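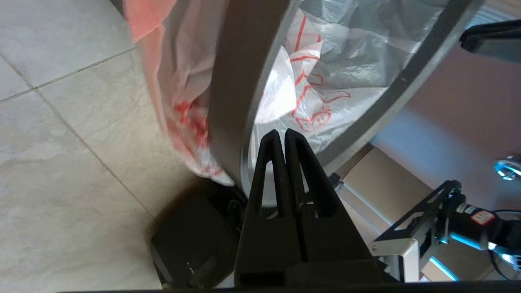
What does the policy learn from the wrist camera that it can't get from the head camera?
Mostly the last few centimeters: where the fingertips are relative to thin film, and which layer of film is closest.

Slide 2. Setup
Two views, one policy, called Taten in the paper. Bin bag handling, tile floor, ordinary printed plastic bags. Say early that the film is translucent and glossy in places, and that depth readings on it are poor. We dropped depth in June and did not go back.
Data: 3559 teleoperated segments, 244 held out. Split by bag, so no test bag appears in training. Someone will ask. Wahyudi Lumbantobing did the split and can take that one.

Slide 3. Baseline
Kirnton encoder, head view only. It finds the bin and gets the arm over the bag. Failures cluster at first contact, where the fingers close above the film or take two layers at once. Don't read the table out. Point to the row marked "contact" and move on.

Slide 4. What the head view gives
Layout. Arm coming in from the left, gripper over a bag lying flat, round black bucket to the right of it, black ring on the floor next to the bucket. The bench and the yellow tote stay in. We did not clear the background for any segment, and the crop test (backup slide 11) shows why we stopped trying.
Pause before the next slide.

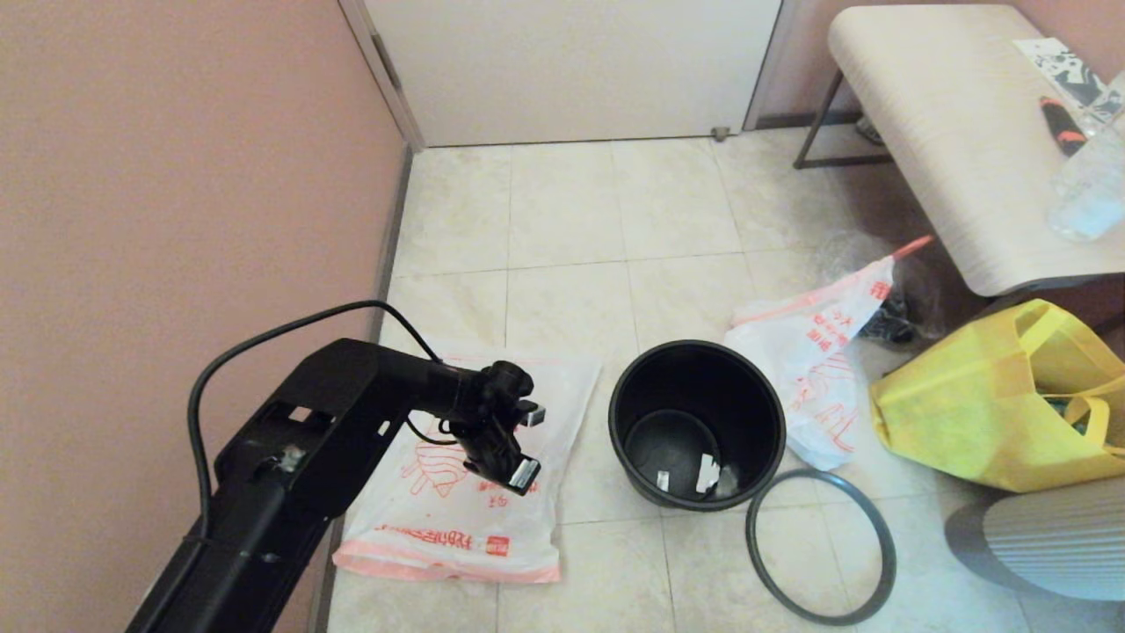

Slide 5. View gating
The gate is a single scalar per time step. It weights wrist features against head features and is trained end to end with no extra labels. Walk through the equation once, left to right. Skip the derivation.
Gate values rise toward the wrist view on approach and fall again on transport. The Grovbridge group saw a similar curve on cloth. Mention it, no more than one sentence.

Slide 6. Result
Contact failures on the held-out set: 44 with head view only, 11 with gating. Same seeds, same number of training steps. Fixed 50/50 weighting lands in between and is in the appendix.

Slide 7. Limits
One floor, one bin type. Tang gripper not tested. Inference is slower with two views, and we have not tuned it.
Take questions from here. Leave slide 6 up.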